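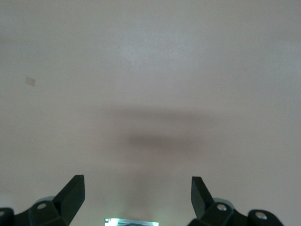 Brick table, before the bricks. Yes, I know about the little mark.

4/26/18

Quick one tonight. Kids are down, dishwasher's running, I have maybe half an hour before I fall over.

So the brick table is a thing now. Few of you asked after the last post when I moaned about the bin in the hallway and then never said what happened. Sorry. March got away from me and then the car thing.

Background for anybody new. We have a lot of toy bricks. Too many. Some were mine, some came from my cousin Humaira's kids when they got too old (they say), and then one big bag from the Farooqui thrift store which I bought without looking in it properly. Six dollars. Mostly bricks, some crayons, a sock. All of it went in one giant bin and the giant bin lived in the hallway and every single morning somebody tipped it out to find one piece and walked off.

I stepped on them. Adeel stepped on them. My mother in law stepped on one and said nothing, which was worse.

What I wanted: one flat place to spread things out, sort, build a bit, and then clear it off again. No cloth on top. Nothing patterned. I tried the kitchen table first and it's a busy wood grain with forty years of scratches and you honest to god cannot find a small brick on it. Also we need to eat. Tried a tray. Too small, bricks over the side in a minute. Tried the floor on a sheet, and that is just the bin again but flatter.

So, plain pale top. Best decision of the whole thing. Every color shows up. You look down and you see the brick, done. It changes a lot with the light, looks nearly white some of the day and then goes a sort of dusty mauve gray later on, but either way a green brick looks green.

The mark. Looks like a bit of old tape, or what tape leaves behind. I've had a go with warm water and dish soap, had a go with my thumbnail. Sidra says cooking oil and leave it ten minutes. Haven't tried. Will report back. I find I don't mind it that much, my daughter uses it as a parking spot for anything with wheels.

Ok so the sorting.

I read way too many pages about how to sort bricks. People have FEELINGS. By color, by shape, by set, by shape and then color inside the shape. There's a man out there with a drawer for every single kind of hinge. Good for him. I have two kids and a job.

First go, we did color. Looks gorgeous. Totally useless. If everything in the box is red you can't find the one red piece you need, your eye just slides over it. Took a whole evening to do and the kids undid it by breakfast. Fine.

Second go, by size. Much better. I went by studs along the long side, so twos together, threes together, fours and so on, big plates in their own box, and then a box called STUFF for wheels, windows, people, hair, the tiny steering wheel. Mixed colors inside each box. You can spot a yellow two in a box of mixed twos in about a second.

And this turned into how I explained it to the five year old. I put a couple of small ones and one longer one on the table and asked her which one was in the wrong family.
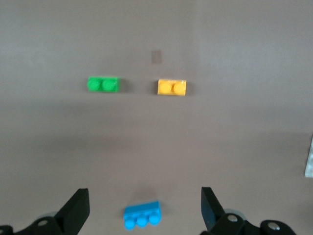

Green two, yellow two, blue three. Blue goes in the other box.

She got it straight off. Then she argued that the blue should be allowed to stay with its freinds. Then she wanted to do it again with different ones, and again, and we did that till bath time. I'd call that a win? She learned the boxes and I got to sit down.

Her brother is eight and wanted a system with numbers so he counted. All of it. I did not ask for this. He got 331 and was very proud, and wrote it on the lid of the box in permanent marker, and then found more under the couch the next day and was crushed. We agreed the lid number is the "official opening number" and doesn't need to change. Good job he only counted what was sorted. The rest of the bin he hasn't noticed and I've put it on top of the wardrobe.

That's the other part of this actually. We don't have everything out. That was Anum's tip (Anum Tanoli, from the old playgroup, long time readers will remember the glitter incident). She keeps 300 or so out, no hang on, she keeps exactly 300 out, she was very firm about it. The rest is put away and she swaps them over when they get bored. Her husband Aqeel thinks she's nuts. I thought it was nuts too but with less on the table they build more. I can't explain it. With the whole bin they just used to stir it.

Boxes. Since somebody will ask. They're the shallow Gretunik ones with the flat lids. I've had deep boxes and don't, just don't. Deep means digging and digging means tipping. Shallow, you see the bottom. Lids are a bit stiff for small hands, the five year old needs help with hers. I got the clear ones, wish I'd gotten a few more, the big plates don't really fit unless you lean them. Not sponsored, ha. I paid for them and then I paid for shipping becuase I couldn't wait till the weekend.

Washing. The thrift store lot were sticky. I did them in a mesh laundry bag in the sink, warm water, squirt of dish soap, swish, rinse, then spread on a towel overnight. Some people put the bag in the washing machine on cold. I chickened out. Anything with a sticker on it I wiped by hand. Studs hold water so give them longer than you think. I put some away damp the first time and the box smelled like a pond.

Broken ones, cracked ones, chewed ones (we had a dog phase), I picked out and put in a bag. Don't put them in the regular recycling without checking. Ours doesn't take them, Wastex picks up on our street and their list says no toys. So the bag is sitting by the back door. If anyone local knows who takes hard plastic let me know. The library on Cunisach Road used to have a drop box but it was gone last time I went past.

House rules, as of this week:

One box out at a time. Ok two.

Nothing goes on the brick table but bricks. No cups. NO CUPS.

A thing you built can stay built till Sunday dinner, then it gets a photo and goes back in the boxes. This one caused tears. We made an exception for the boat.

If it's on the floor at bedtime it goes in the jar and the jar belongs to me.

The jar is filling up nicely. I may build something of my own out of it.

What I'd do different. I'd have cleared the table spot first and bought boxes second, instead of buying boxes and stacking them in the hallway exactly where the bin used to be, so we had a week of bin AND boxes. I'd have skipped color sorting completely. And I'd put the table closer to the window, the light falls off badly by late afternoon and the dark pieces all start to look the same, black and dark brown and that very dark green. Adeel says buy a lamp. Adeel can buy a lamp.

Oh and the chair situation. We're using the two step stools and one of them wobbles. On the list.

Comments are open again, I think I fixed the spam thing. Tell me how you sort, and if the oil trick works on tape gunk tell me that first. Next post is the linen closet if I can face it, otherwise it's the muffins I promised Humaira back in March.

Dishwasher's done. Night.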